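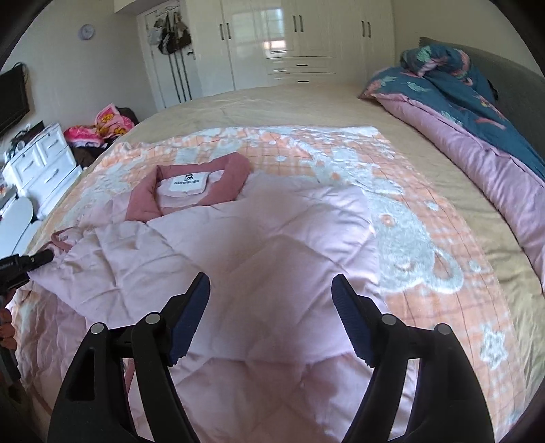 Fleece blanket leaving lint on quilted items

Product: Wandetti fleece blanket, peach and white check, bear and star pattern
Opened by: Kusum Rana
Handled by: Cillian Mac Carthaigh
Opened: April 2024
Status: Closed, solution accepted

Problem as reported

The blanket is on my daughter's bed all day and I use the bed for folding laundry. Anything quilted that I lay on it picks up white and peach fluff. The pink quilted jacket is the worst. The fluff settles in the stitching where the diamonds meet and a clothes brush goes straight over it. Flat cotton things are fine. The beige sheet under the blanket has some fluff on it too, mostly along the far side where the blanket gets pushed up.

I have washed the blanket 2 times on a normal warm cycle with towels. No change that I can see.

First reply (Cillian)

Thanks for the details. Please stop washing it with towels for now. Terry cotton sheds into the pile and then comes off on whatever is put on top, so some of what you are finding may be from the towels. Could you let us know:

– whether you use fabric softener
– whether the blanket goes in the dryer
– whether the raised white shapes shed more than the checked parts

Customer reply

Softener yes, a capful. No dryer, it hangs over a door. I rubbed both parts with a dark sock – the stars and clouds gave off more than the check did. 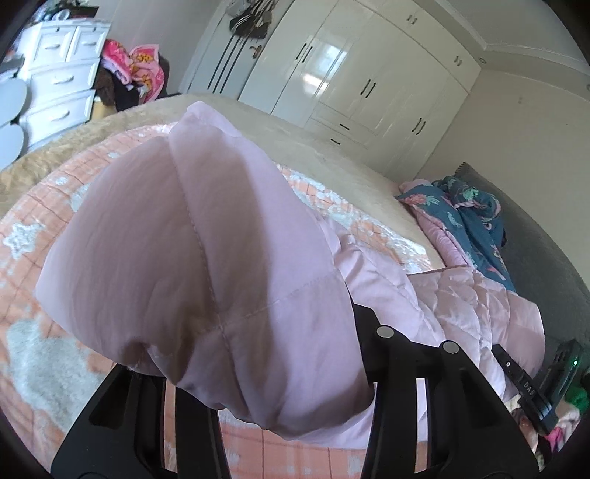
Steps given

1. Shake the blanket outdoors, both sides.
2. Wash it alone, inside out, cold, gentle cycle. Leave out the softener.
3. Tumble on the no-heat setting for 19 minutes and empty the lint filter afterward. If you have no dryer, hang it outside and shake it again once dry.
4. Repeat the wash. Up to 3 washes may be needed.
5. For the quilted pieces, use a damp rubber glove and wipe along the seams in one direction. Do not use tape on shiny fabric.

Update from customer

Did the wash twice and used my sister's dryer. Sock test is nearly clean now, still a little from the stars. The glove worked on the jacket. I put a plain sheet over the blanket when I fold. You can close this.

Closing note

Closed at customer's request. Care label wording passed to Jeptoo Chege for review in May.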